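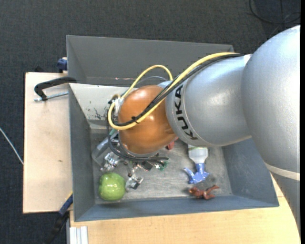 KUKA arm over the gray bin.

4th September
Posted by Parisa Yazdani
Filed under: Notebook / Election text project

Sunday, so the building is quiet and I can get the pay pledge coding written up before I forget what we decided. Harpreet, Hooman, this is mostly for you two, and for me in a month when I can't remember why category 6 got split.

Where we are: the Ferville speech set is now 1,449 items after I pulled the duplicates out of the 2,000 Jamshid sent over. Most of the dupes were the same rally posted by two local papers with the headline changed. A few were sneakier - same speech, but one paper had dropped the paragraph on police housing, so the hash didn't match. I kept the longer version every time and put the short one's ID in the notes column.

Of those, 345 mention public sector pay at all. I ran the keyword pass twice, once with "allowance" and once without, and I'm sticking with it in. Candidates in Ferville hardly ever say "salary" when they talk to soldiers or prison staff. They say allowance, or upkeep, or "what you take home," and if we only search on salary we get the teachers and lose everyone in uniform. Hamidreza warned me about this back in May and I nodded and didn't write it down. Sorry, Hamidreza.

Hand coded so far: 176. That's slower than I told people it would be!

The thing that's eating my time is what counts as a pledge. The Mahmoudi codebook says a pledge needs a named group plus an action the speaker could be held to. Fine on paper. Then you get the incumbent at the Birier barracks saying "your pay is a matter I carry with me every day," and the crowd goes wild, and both local papers report it as a promised raise. Named group, yes. Action, no. I had it as a pledge on Thursday, took it out on Friday, and have now put it in a new code, 6b, "reported as pledge." So 6a is the speaker's own words and 6b is the press saying so. If both apply, code both. Please don't be clever and pick one.

Also, the challenger's manifesto gives a figure for constables and then a different figure in the radio interview two days later. I coded them as separate pledges with the same link ID. Hooman thinks the later one should overwrite the first. I don't, because the opposition ads quote the first one right up to the end, but let's argue it out in person.

Agreement check: Harpreet and I double coded one batch and we were fine on target group and bad on time frame. "When I take office" - is that immediate or undated? She says immediate, I'd been saying undated. Going with hers. I've gone back and fixed mine, but only in the Sila sheet, NOT in the master. Master still has the old values in column K.

To do
- copy column K over from the Sila sheet, then lock it
- ask Jamshid if he has audio for the Birier speech, the transcript has a gap right after the pension line
- redo the prisons service items, I had them lumped in with police until the second batch
- find out whether the runoff debate is in or out of the date range

Stopping there. Hamidreza has the paper copies of the manifestos if anyone's looking for them.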